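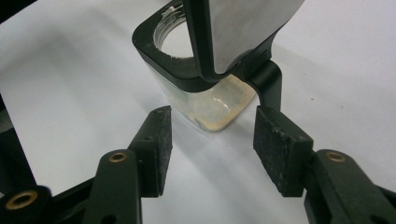 Andthorpe Household Packaging Collection
Progress report to the Lacroix Fund
18 April 2019

1. Where the work stands

The grant pays for a reference collection of everyday food and household packaging, with a record for each item that gives its material, its closure, its size and the condition it was in when it reached us. The target in the agreement is 300 items by the end of the grant period. The first batches have been received and sorted, and recording is under way. We expect to hand over the full set in June as planned.

Soft packaging is ahead of the schedule we sent with the application. Rigid containers are behind it, mainly on account of residue. Both are covered below.

2. Rigid containers

This group takes in jars, tubs, canisters and clear boxes with screw openings or fitted lids. We have finished records for 29 of them. Another 19 have been received but are on hold until a decision is made on cleaning.

The application assumed that every container would be washed before it was recorded. We stopped doing this after the first batch. Washing removed paper labels that we wanted to keep, and in several cases it also removed the only evidence of what the container had held. A cloudy layer in the base of a clear container is useful information for anyone studying how people empty their packaging, so it is now recorded before anything is rinsed. The record has a line for residue, with four entries to pick from: none, film, layer, solid.

Anything that smells or is likely to spoil is still washed the day it comes in, and the record says so.

Closures have taken longer than expected. Many containers reach us without their lids, and a thread is hard to describe in words that two people will use the same way. We now measure the opening, note whether the thread is inside or outside, and leave it at that. Scuffs and chips on rims are entered as wear. We don't try to say how they happened.

3. Soft packaging

This group is snack bags, pouches, wrappers and sachets. It is the easier half of the collection to store and the harder half to describe. A bag that has been crumpled doesn't go back to its printed shape, and flattening it under weight tends to split the seals. After some trial we decided to record each bag as it arrives, creases included, and to flatten only the duplicates.

Work on bags is done over a large sheet of white paper laid on the wooden table. Crumbs and salt show up on it, and the sheet can be folded up and thrown out with whatever has dropped on it. The paper wrinkles at the sides after a while and has to be changed more often than we budgeted for, but the cost is small.
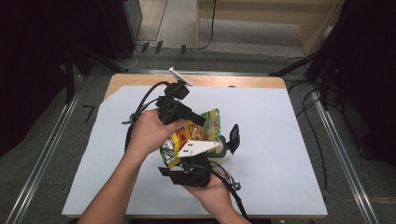

Crumpled snack bag held above the papered table, printed side showing.

Many of the bags have a foil lining, which shows wherever a corner folds over. These are entered as mixed material unless the maker states otherwise on the pack. Rilledis has offered to check the lining on a sample of 24 bags at no charge to the grant, and we have accepted. The sample is packed and labeled. No results are in yet.

4. Records and labels

Item labels are printed from Skiltitar, the cataloging program named in the application. It has done what we need with two exceptions. It would not accept more than one material for an item, which made no sense for lined bags -- this is now fixed. It also sorts item numbers as text, so item 100 comes before item 2. We get around this by adding zeros at the front and have gone back over the early labels to match.

Labels on soft items go on a paper tag, never on the bag itself. Labels on rigid items go on the outside of the base where the base is flat enough to take one.

5. Storage

Rigid containers are kept upright in shallow trays, one layer deep. Bags are kept in open folders. We had planned to use lidded boxes for both, but items with traces of food in them did badly with the lids on. The trays take up more shelf space than the boxes would have. There is enough room for the rest of the target, though not much beyond it.

6. Spending

Spending is within the total. Paper and tags have gone over their line by a small amount. Boxes came in under theirs because we ordered fewer. We would like to move the difference from boxes to paper and tags, and ask for your written agreement to that. No other changes are requested.

7. Next steps

-- Decide on cleaning for the 19 containers on hold, and finish their records.
-- Send the sample of bags to Rilledis.
-- Recheck the residue entries from the first batch, which were made before the four-entry list was in use.
-- Collect more tubs and jars with their lids. We have asked people who bring items in to keep the two together.
-- Write the short guide for readers that goes with the collection. A draft of the section on closures exists, and the section on bags will follow once the lining results are back.

The next report is due in June, with the handover.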